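Theaterarchiv Gilholm – Fragen aus der Leserschaft
Rubrik: Dramatiker, Nachlässe, Zettel

Wer schrieb die Posse »Der Vetter aus Prullance«?

Tonantzin Rosales
24.11.2023

Ich sortiere den Nachlass eines Laientheaters und bin auf ein Rollenheft gestoßen, »Der Vetter aus Prullance, Posse in zwei Aufzügen«. Kein Verfasser, kein Verlag, dafür ein Fettfleck auf jeder zweiten Seite. Auf der Rückseite steht mit Bleistift »Escobedo, rev.«. Ein Stückeschreiber namens Escobedo kommt in meinem Lexikon vor, dort allerdings als Verfasser von Trauerspielen, in denen im letzten Akt keiner mehr steht. Das Heft enthält 13 Auftritte und einen Hund. Kann der Mann beides geschrieben haben, oder heißt »rev.« bloß, dass er die Kommas verbessert hat?

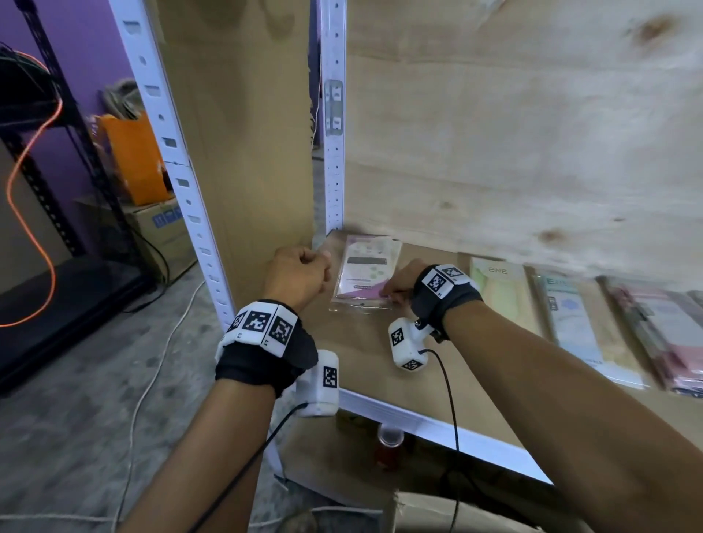 Das Heft selbst ist gut erhalten, soweit man das von einem Heft sagen kann, aus dem offenbar ein Souffleur gelebt hat. Der zweite Aufzug ist in anderer Handschrift, und der Vetter heißt dort auf einmal Onkel. Weiße Metallregale und Klarsichtverpackung, wie man sie oben sieht, hätten dem Papier sicher besser getan als der Koffer, in dem es lag. Falls jemand einen Theaterzettel kennt, wäre ich dankbar. Ich habe schon alles durchgesehen, was unter P liegt.

Bolach
Unter V nachsehen.

Tiburcio Olvera

Der Hinweis auf V ist knapp, aber richtig, ich möchte ihn nur um den Inhalt ergänzen. Der »Vetter« wurde in Gilholm im Februar gegeben, als Nachspiel zu einem Trauerspiel von eben diesem Escobedo. Das Publikum hatte also erst einen Abend lang zu leiden und bekam danach den Hund. Der Zettel nennt für das Trauerspiel den Verfasser in großen Lettern und für die Posse niemanden, was bei Possen üblich war und bei manchen auch eine Gnade.
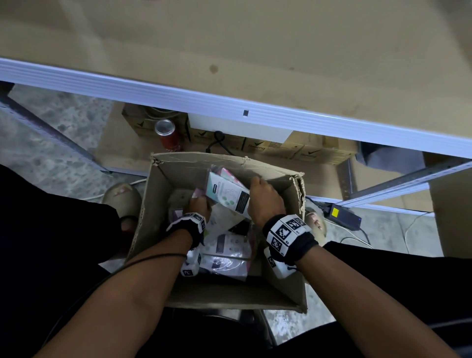 Beim Sortieren: offener Karton mit verpackter Ware

Zum »rev.«: Escobedo bekam vom Theater für die Durchsicht fremder Stücke 20 Taler im Jahr, und er hat sich dieses Geld redlich verdient, indem er überall »rev.« hinschrieb. Ich kenne 18 solche Hefte. In den meisten hat er einen Fluch gestrichen und einen schwächeren eingesetzt. Für eine Verfasserschaft reicht mir das nicht. Der Monolog des Vetters im vierten Auftritt (»Ich bin ruiniert, man reiche mir den Schinken«) stammt ohnehin fast wörtlich aus einem älteren Schwank, dessen Autor ebenfalls unbekannt ist.

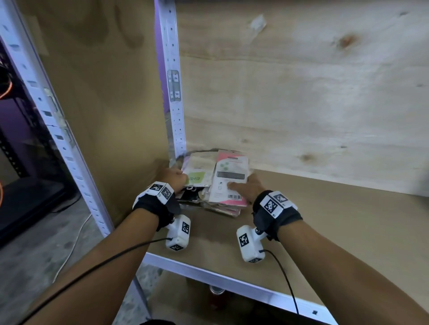 Die zweite Handschrift halte ich für die des Kopisten. Er wurde nach Seiten bezahlt, und das erklärt die Länge des zweiten Aufzugs. Warum aus dem Vetter ein Onkel wird, kann ich nicht sagen; in Gilholm spielte die Rolle ein älterer Herr, der sich vermutlich beschwert hat. Steht bei Ihnen auf dem letzten Blatt noch das Couplet über den Steuereinnehmer? In meinem Exemplar ist es herausgeschnitten, und zwar sehr ordentlich.

Tonantzin Rosales

Lag unter V. Das Couplet ist da, alle Strophen, die dritte reimt sich nicht. Ich tippe es ab und stelle es hier ein, sobald ich das Wort hinter »Steuer-« entziffert habe. »Einnehmer« ist es jedenfalls nicht.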